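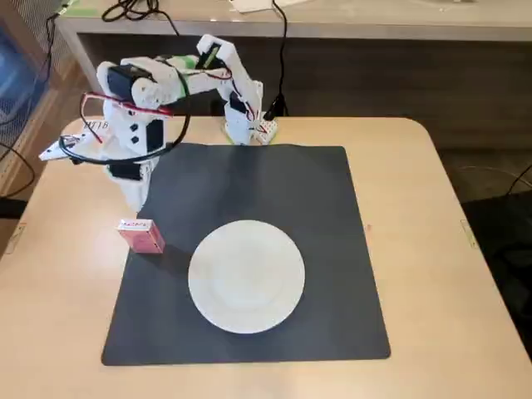
Kiyoshi Ogura wrote in to ask if you really need a second arm to record demos, or can you just push the one arm about by hand. Short answer, by hand is fine for a start. Longer answer further down under Recording.

Tasurora Table Kit
Small arm + recording software, for people collecting their own examples to train a policy on. White 3D-printed parts, hobby servos, two-finger gripper. Clamp it to any table. Not a toy, not an industrial arm either.

In stock: yes, 14 left
Next batch: July
Price: 843, plus delivery
Ships from: Valtcombe

What you get
Arm, built and wired
Gripper, fitted
Power supply and lead
Dark mat for the work area
Recording software (download, link comes with your order)
Printed quick start, one sheet

Not in the box: camera, computer, things to pick up. Plates, small cartons, whatever your task needs. Light and rigid is best to begin with.

Recording
Two ways to do it.
1. By hand. Servos go slack, you move the arm through the task, software logs joint positions. Then it replays the move with servos on and films that. Slower, because every example gets done twice, but your hands stay out of the video.
2. With a leader arm. Sold seperately, the Kamata handle set. You move the leader, the table arm copies, camera records as you go. Much quicker once you're past the first hour.

Either way you end up with one folder per episode. Video, joint angles, gripper opening, a text label you type yourself. Please do type it. "box onto plate" will do.

How many examples?
Depends on the task, sorry. Our own one-object pick and place took 92 good episodes before we were happy with it. Xuân Khổng did a version with the start position fixed and got by on fewer, but it fell over as soon as the object was moved a hand's width. So move things between takes. Turn them too. Keep the bad takes in a separate folder, dont delete them, you'll want them later.

Before you buy
Check your table doesn't wobble. It matters more than the camera.
Leave slack in the cables at every joint. Run through the full reach slowly once, then start recording.
Calibrate each time you power up. Takes a minute or two.
Same lighting all session if you can, then change it for the next session.
No lifting heavy things. Empty cartons yes, full tins no.

Spares
Servos, gripper fingers, mats and horns all from Stokard, usual order form. Finger files are free to download if you've got a printer. Toshiko Oshima has redrawn the tips a bit thinner, file is marked v2.

Questions to Lama Qudah on the support address. Put your order number in the subject line or it'll sit in the wrong pile.

Page updated 22 December 2019. Orders placed over the break go out in the new year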